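サポート記録 ノートパソコン「Testa」 起動が遅い・途中で電源が落ちる

受付日:2024年3月20日
製品:Dultero Testa(15.6インチ、メモリ4GB、HDDモデル)
OS:Windows 10 Pro 64ビット
状態:解決済み

お問い合わせ内容

中古で購入したTestaを使用しています。電源を入れてからデスクトップが表示されるまで数分かかります。また、ACアダプターをつないだままでも、動画の再生中に電源が突然落ちることがあります。エラーメッセージは出ません。落ちた直後に電源ボタンを押しても反応せず、しばらく置くと起動します。購入時にWindowsは新規インストール済みと説明を受けました。付属のアダプターは純正品とのことです。

初回回答

お問い合わせありがとうございます。次の項目をご確認のうえ、結果をお知らせください。

・底面の吸気口と左側面の排気口にほこりが付いていないか
・BIOS画面に表示されるバッテリーの状態
・アダプターのラベルにある型番と出力
・Tridwood診断ツールでのディスク検査の結果

診断ツールは管理者として実行してください。検査中はほかのソフトを終了し、スリープを無効にしておいてください。

お客様からの返信

排気口の内側に灰色のほこりが見えます。バッテリーは「要交換」と表示されました。アダプターは型番の末尾がNで、ラベルの出力は本体底面の表示と同じです。ディスク検査では「代替処理済みセクタ 874」「保留中 0」と出ました。使用時間の欄は1,771時間です。検査中に一度、温度の警告が出て、CPU温度の最大値が96度になっていました。

調査結果

温度の最大値がしきい値を超えており、突然の電源断は過熱保護によるものと判断しました。しばらく置くと起動する点とも一致します。アダプターは対応品ですので、交換の必要はありません。

起動の遅さは別の原因です。代替処理済みセクタの数が多く、読み込みの再試行が発生しています。保留中のセクタはありませんが、今後増える可能性がありますので、データの退避を先に行ってください。

対処手順

1. データのバックアップ
外付けドライブに、ユーザーフォルダーとメールデータをコピーします。コピーが途中で止まる場合は、フォルダーを小分けにしてください。暗号化を有効にしている場合は、回復キーも別の媒体に保存します。

2. 冷却部の清掃
電源を切り、アダプターとバッテリーを外してから底面カバーのねじを外します。ファンの羽根を指で軽く押さえ、排気口の外側からエアダスターを短く吹きます。ヒートシンクのグリスが固まっている場合は塗り直してください。清掃後は、布団や膝の上を避け、硬く平らな台の上でお使いください。
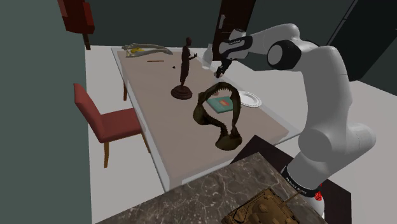
3. ディスクの交換
2.5インチSATAのSSDが使用できます。厚さ7mmの製品を使う場合は、元のHDDに付いているスペーサーを移し替えてください。ねじは4本で、マウンタの左右に2本ずつです。コネクターは斜めに差さず、横にまっすぐ押し込みます。

4. Windowsの再インストール
元のディスクからのクローンは、読み込みエラーを引き継ぐおそれがあるため推奨しません。別のパソコンでインストール用USBメモリを作成し、起動時にF12キーを押してUSBメモリを選択します。ライセンスは本体に関連付けられているため、通常はプロダクトキーの入力を省略できます。

5. ドライバーの適用
チップセット、グラフィックス、無線LANの順に適用します。カードリーダーが認識されない場合は、Nekudsideユーティリティを最新版に更新してから再起動してください。旧版では、SSD交換後にカードリーダーが無効のままになることがあります。

お客様からの返信(2回目)

清掃とSSDへの交換を行いました。グリスは固まっていたので塗り直しました。起動は1分かからなくなりました。動画を2時間続けて再生しましたが、電源は落ちていません。カードリーダーだけ認識されず、手順5の更新で使えるようになりました。

ファンの音が以前より大きい気がします。異常でしょうか。

サポート回答

ご報告ありがとうございます。清掃でほこりが取れると風量が増え、音が大きく聞こえることがあります。Tridwood診断ツールの「ファン」タブで、アイドル時の回転数を確認してください。2,000rpm以下であれば正常です。こすれるような音や周期的な音がする場合は、ケーブルがファンに触れていないか、底面カバーを開けて確認をお願いします。

お客様からの返信(3回目)

アイドル時は基準内でした。こすれる音もありません。バッテリーはこのまま使い続けてもよいですか。

サポート回答

「要交換」の表示のみで、膨らみや変形がなければ、アダプター接続での使用は可能です。ただし停電時や、アダプターが抜けたときに電源が落ちることがあります。膨らみが見られる場合は直ちに使用を中止し、取り外してください。交換用バッテリーは5月に再入荷の予定です。

対応終了

お客様の了承を得て、本件を解決済みとしました。同じ症状が再発した場合は、診断ツールのログを添付のうえ、このチケットに返信してください。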